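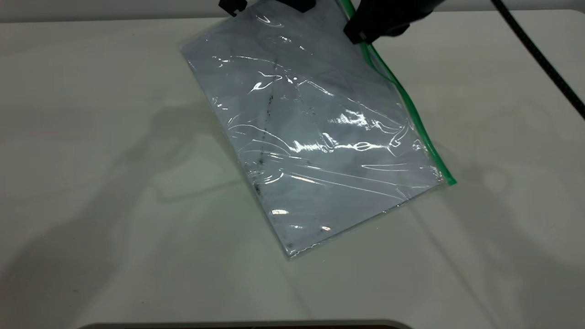

Clear zip bag with a green closure, grey-blue contents.

Apron cloth, part two: shrinkage, ties and the wash

December 1, 2020

The first part of this dealt with fibre content, and the short version was that I settled on a polyester and cotton twill for the kitchen and left the pure cotton drill for front of house. Several people wrote in to ask about shrinkage, so I have gone back through my notebook and written up what I have.

The aprons came from two makers. Drunon supplied the bib type, with a fixed neck loop and long ties that go round the back and fasten at the front. Grirotier supplied the waist type with a split hem. Both were ordered in June and both went into daily use in the same kitchen, which Tiziana Leone runs. She has strong views on pockets that I will come to.

Method. Each apron was measured flat on a table before its first wash, along the warp (top to bottom) and across the weft at the widest point. It was then washed at sixty degrees, tumble dried on the middle setting, left overnight and measured again. I repeated this until two readings in a row agreed. I used a steel rule. A cloth tape stretches, and I had wasted the whole of an earlier round of readings finding that out.

Results. The Drunon twill lost roughly 3 per cent in length and very little in width. Nearly all of the loss came in the first wash. The Grirotier drill lost 8 per cent in length, spread over the first few washes, and the hem twisted slightly to the left as it went. The twist is a weave fault and would not show on a shorter garment. On a waist apron with a split hem it shows a good deal, as one panel ends up hanging lower than the other.

If you are ordering drill, ask whether it has been pre-shrunk. Drunon's paperwork stated it. Grirotier's did not, and when Rainer Fröhlich in their sales office looked it up for me the answer was that it depended on the roll. I would treat that as a no and order a size up.

Ties. Both makers use a folded tape with a single row of stitching. The stitching holds. What gives way is the point where the tape meets the body of the apron, because the strain falls on one short seam and people pull at it with wet hands. Two of the bib aprons tore there. Liya Yimer, who does my alterations, opened the seam, set the tape in deeper and closed it with a boxed cross stitch. The mended ones have outlasted the others. The makers could do this from the start for very little thread, and I have told them so.

Neck loops. A fixed loop is neater and there is no slider to catch in the machine. It is also the wrong length for nearly everyone. Quang Vương knots his, and the knot sits on the collar of the jacket and rubs. I have gone over to loops with a press stud in three positions. The studs are nickel-plated and have not marked the cloth so far.

Pockets. Tiziana wants none at all on the bib. A chest pocket fills with crumbs and drops whatever is in it into the pan when you bend. She does want one at the hip, deep enough for a thermometer and set on the side away from the stove. Drunon will move a pocket for a small charge. Grirotier will leave it off but will not move it.

Colour. The dark grey from Drunon faded evenly. The navy from Grirotier went purple along the folds, where the cloth rubs against the drum. A cooler wash would slow this down, but I am not going to lower the temperature on kitchen wear to save a dye.

The next batch will be from Nultar, who weave their own cloth and will sell it by the metre as well as made up. Dagim Ambaye has promised me an offcut of each weight so that I can wash the cloth before I order anything in it. I will put the measurements up when I have a full set.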